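Witumum Evening School, Bandville
Care of Household Textiles
Notes for Session 7: Folding and stacking flat pieces
Chenxi Xue
Revised Jan 13, 2020

Bring your own cloths to this session. Two or three small ones and one heavy one will do. A dish towel, a polishing cloth and an old pair of jeans cut flat at the seams make a good set. If you have the sample pack from the first session, bring that too, including the suede-finish square and the stiff backing sheet.

What we covered last time

Session 6 was drying and airing. The main point to carry over is that a piece has to be fully dry before it's folded. A cloth that feels dry on the face can still hold water in a hem, where the fabric is doubled, and in the seam around a care label. Check those two places with the back of your hand. If either one feels cool, hang the piece up again.

Please read pages 12 to 15 of the course reader if you missed it.

Terms used in these notes

Face: the side meant to be seen or touched.
Back: the other side. On suede finishes the back is usually smoother or has a visible knit.
Ground: the part of the cloth that stays on the table while another part is moved.
Flap: the part that is moved.
Fold line: where ground and flap meet.
Leading corner: the corner you hold when you start the fold.
Grain: the direction the lengthwise yarns run. On a woven piece you can find it by pulling gently. The direction with the least give is the lengthwise grain.

The work surface

Use a flat surface you can reach across without leaning your body on it. Height matters more than size. If your wrists are bent upward while you work, the surface is too high.

A surface in a color that contrasts with the cloth makes the edges easier to see. Dark green, dark gray and black all work well under tan, white or cream pieces. For navy or black pieces, put down a light sheet first.

A slick surface lets the cloth slide when you pull the flap. A rough one drags on the back and leaves a ripple behind the fold. If the classroom tables feel slick to you, take one of the Drarnent mats from the shelf by the door and put it back when you're finished.

Laying out

1. Drop the piece on the table face down and find the label. In class we keep the label at the top, on the side away from the body, so that everyone is talking about the same edge.
2. Smooth from the middle out with a flat hand. Don't pull on the corners. Pulling stretches the cloth on the diagonal, and a square piece turns into a kite.
3. Look at the top edge. This is where wrinkles tend to stay, and a stitched label makes it worse. Press down with two fingers on either side of the label and draw them apart.
4. Look at the shape. Most small cloths are not true squares after a few washes. Decide which two edges you want to match and accept that the other two will be off.

A piece that has been washed many times may not lie flat at all. Cover it with a second cloth and press by hand for a short while. Ironing is Session 8.

The corner fold

We start with the corner fold, which is simpler than the half fold and shows you how the material behaves.

Take hold of the leading corner, or the edge close to it, between thumb and one finger. Take only as much as you need. A big handful crushes the nap on a suede finish and the mark can stay until the next wash. Lift the corner just clear of the table, carry it low over the ground, and lay it down. The flap should come out as a triangle. Let go with the fingers moving away from the fold line, or you will pull the flap open again as you leave.

Common faults:

The fold line wanders. The corner was lifted too high and the cloth swung.
The ground has moved. Put your free hand flat on the cloth a little behind the fold line.
The flap has a second, smaller fold inside it. The edge curled under when you picked it up. Open it and start over. Smoothing from the top will only press the small fold in.
The flap springs back. The piece is too stiff for a corner fold. See the section on stiff pieces.

The half fold and the quarter fold

Hold the two near corners, one in each hand. Bring them up and over to meet the two far corners. Match the corners first and the edges second. When the corners are matched, put one hand flat on them to keep them there and run the other hand down toward the fold line.

For the quarter fold, turn the piece 90 degrees and repeat. Turning the cloth is easier than folding sideways, and the fold comes out the same for left-handed and right-handed students.

With the label at the far edge, the half fold will cover it. If you want the label showing on the finished stack, lay the piece out face up instead. At the linen store in Bandville they fold with labels showing, so anyone doing the placement there in November should practice both.

Thirds

Thirds are used for hand towels and anything that goes on a narrow shelf. Fold one side in by a third, smooth, then bring the other side over it. The second flap has to travel over a double thickness, so it will fall short if you measured exactly. Make the first flap slightly narrower than a third.

Materials

Suede-finish cloth. Soft, fairly heavy for its size, grips itself. The flap stays where you put it. Shows finger marks and changes shade when brushed one way or the other. Brush it in one direction with a flat hand before you fold, and it will look even on the stack. Fold loosely. Hard creases show as pale lines.

Denim. Heavy and slow. It folds well in halves but three folds is the limit for most weights. Past that the stack gets a hump on the fold side. Alternate the fold side from piece to piece. New dark denim can rub off color onto light cloth, so do not put it directly against tan or white pieces if there's any dampness in the room. Put a sheet of plain paper between them.

Plain cotton. The easiest. The Bạch dish towels in the sample pack are plain weave and take any fold in these notes.

Microfiber. Catches on rough skin and on the hook side of fasteners. Fold it on its own and store it in a closed box, as it picks up lint from everything else.

Terry. Too springy for sharp folds. Use thirds and let the stack hold it down.

Stiff pieces

Some pieces look like soft cloth when they are lying flat. A tan backing sheet and a tan suede square are hard to tell apart from across a table, and each may have a small pale tag or patch near one edge. Touch the piece before you decide on a fold. Slide a fingertip under one edge and lift a little. Soft material bends at the finger. Stiff material lifts along its whole length.

Stiff pieces are not folded. Lay them flat at the bottom of a stack, where they serve as a base. Flattened cardboard boxes are good for this too, and they keep the bottom cloth off a shelf or floor.

Stacking

Put the stiff or heavy things at the bottom and the light things on top. If you need the heavy thing first, start a second stack. Keep each stack low enough that you can lift the whole thing with two hands and still see over it.

Line up the fold sides toward the front of the shelf. With denim, see the note above about alternating.

A stack that is waiting to be put away can sit on cardboard beyond the far side of the table, out of reach of your elbows. Keep small things like socks, pink or otherwise, from getting pushed in between the layers. Check the edges of the stack before you carry it.

Storage record

The school store holds 720 flat pieces in regular use. The shelves were built for 2,000, so there's no reason to cram. When you take a stack out for practice, write the shelf letter and the type of piece on the card, and cross it out when you bring it back. Pieces that come back with hard creases go into the basket marked "press" and not on the shelf.

Practice for this week

Fold the same cloth with a corner fold until the fold line comes out straight several times running. Then do the half fold and the quarter fold with the label covered, and again with the label showing. Fold the heavy piece last. Write down which fault you had most often and bring the note with you. I'm not grading it, but I use the notes to decide what to repeat in Session 8.

If you work with a partner, take turns watching the far edge while the other person folds. The person folding usually looks at the hands and misses what the far edge is doing.

Working surface and waiting stack

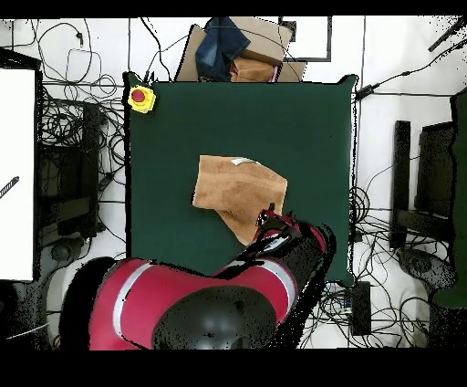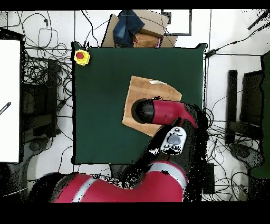
Tan piece on a dark green top in both, with folded denim on the pile past the far edge.

How do I get an old crease out of a suede-finish cloth before I fold it again?

Lay the cloth face down on a clean towel, cover it with a barely damp cotton cloth, and press with a flat hand along the crease. Take off the damp cloth, let the piece dry fully, and brush the face in one direction. If the line still shows, wash the piece and dry it flat, then put the next fold in a different place.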